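Do the Rules Fit the Kitchen? A Report on Safe Practice for Two-Arm Robots
Eetu Ojala
Sep 1, 2019

Our project group was asked to write a set of working rules for the two-arm robot bench and then check whether anybody could follow them. I took the second half. I should say early that I don't think much of rule sheets. The one we inherited was called Storkari, ran to 4 pages, and told the operator to "use suitable care" in three different places without saying what care would be suitable.

The first thing I did was cross out every rule that could not be checked by a second person standing at the bench. "Be aware of the arms" went. "Keep hands outside the marked area while the arms have power" stayed. Igor Ziółkowski, who wrote most of our new draft, thought I was being too hard on it, and we argued about this for a good part of April.

Rule 3 in the draft covers grip. It says the operator must pick a closing force for each object before a run and write it in the log. That sounds fine until you try to use it.

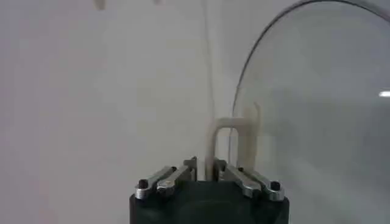

A single number per object tells you very little. A thin plastic part can take a firm squeeze on one side and bend on another, and the log has no column for which way the fingers were turned. We had 2,050 log entries to look at. Of those, 1,699 had a force filled in, and in plenty of them it was the same default value copied down the page. I would not call that following a rule. People filled in the box so that the sheet would look complete.

Igor's answer was to add more boxes. Mine was to drop the number and ask for one plain sentence: what is being held, where, and what happens if it is dropped. We tried my version on 300 runs. The sentences were often lazy too, and I have to admit that. "Held normally" came up a lot.

Rule 7 covers heated appliances. Our draft says that an appliance must be unplugged unless the task needs heat, that the cable must be kept out of both arms' reach, and that only one arm may touch a lid at a time.

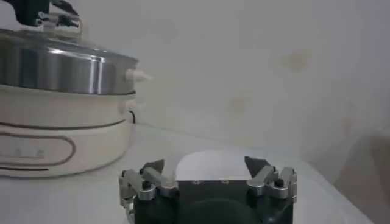
I have two complaints about it. The first is the cable part. On a bench where two arms share the same table, hardly any spot is out of reach of both, so the rule as written can't be met and everyone learns to skip it. Once people skip one line they skip the next. I would change it to say that the cable must run behind the appliance and away from the planned path, which a second person can check by looking.

The second is the word "unplugged." It doesn't say who looks at the plug, or when. The Zalewska checklist, which another group uses, puts the check right before power goes to the arms and has a space for initials. I don't love initials, since anyone can scribble them, but at least there is a fixed moment when somebody is supposed to look.

What the rules leave out bothers me more than what they say. Nothing in our draft covers the other arm when one arm stops. If the left one faults while it is holding something, should the right one freeze, back off, or finish? Silex, our control program, freezes both. That may be the right choice, but it was made by whoever set it up and it was never written down as a rule.

Changes I am asking for before the draft is used:
Rule 3: replace the force number with a sentence, and reject "held normally."
Rule 7: reword the cable line and fix the time of the plug check.
New rule: state what both arms do after a fault in either one.

Igor agrees with the last two. We are still arguing over Rule 3, and his version is in the appendix next to mine.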